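Petit retour sur la panne qui nous occupe depuis juin chez Skovbridge : la pince qui reste ouverte devant les portes, dans le simulateur.

1/ Sur 641 essais d'ouverture, presque 50 finissent pareil. Le bras arrive en position, les doigts restent écartés, l'ordre de fermeture ne part jamais. Pas d'erreur dans le journal.

2/ Pièce Jostalham, celle avec le carrelage hexagonal. Pince en bas, doigts ouverts, porte en face.
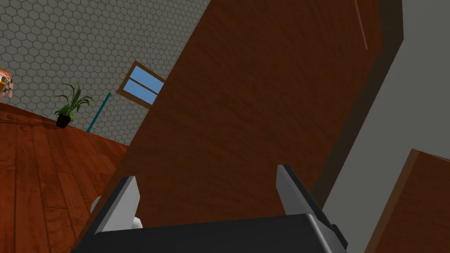 Ciarán Rafferty me répond que le délai de garde devrait couper le bras dans ce cas, et demande pourquoi il ne l'a pas fait.

3/ Le délai est bien réglé à 4 secondes, mais il repart de zéro à chaque micro-correction du poignet. Le bras corrige sans arrêt, donc la coupure ne vient pas.

4/ Sur un vrai bras, ça veut dire un moteur qui pousse contre un battant sans limite. On a bloqué le passage sur le Phelan tant que ce n'est pas corrigé.

Correctif en relecture : un compteur à part, que le poignet ne peut pas remettre à zéro. Je relance les 641 essais cette nuit.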